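Home | Projects | Reports | Archive

Student Project Report: Lunch Waste at Firwood School
2023-04-13 | By the Firwood Student Project Group
4 min read

The purpose of this project was to measure how much food is thrown away at lunch and to find out whether smaller first servings would reduce it. Trays were weighed over 15 school days in October. The kitchen, which is supplied by Cullent, served 3,132 meals during that period.

Fruit was the item most often returned whole. Steamed dishes were returned least, although students who arrived late said that portions had cooled before they sat down.
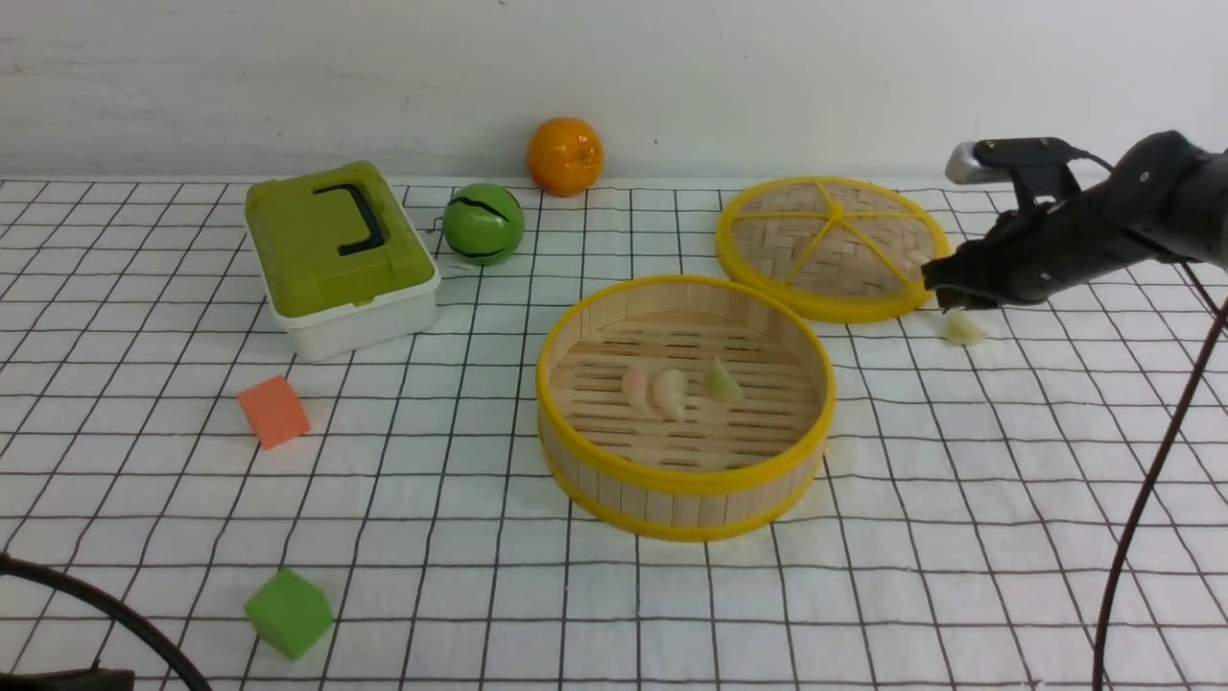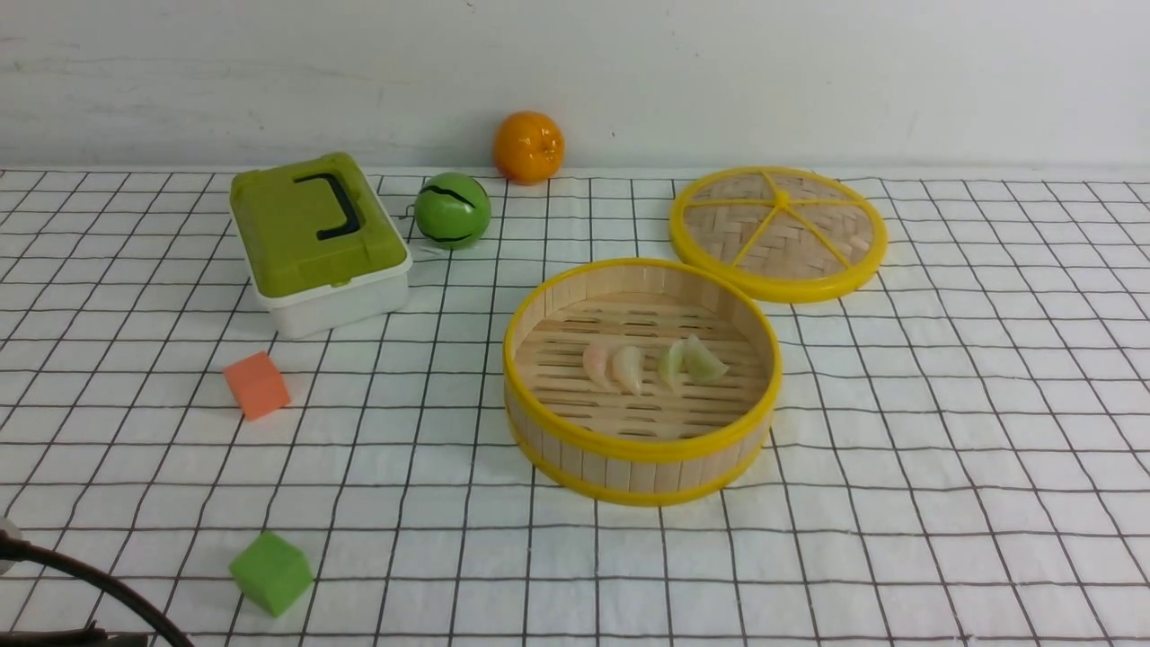 Play food: dumplings in a steamer, and fruit.

Kamel, replying to the draft, wrote that the group had put too much weight on portion size and too little on time, as the second lunch group had far less of it and left the most on its trays. The report has been changed to show the two lunch groups separately.

A further survey of 50 students is planned with Brokesine Middle School, using the same scales and the same tray sheet. Peelings and bones will be weighed apart from food that could have been eaten.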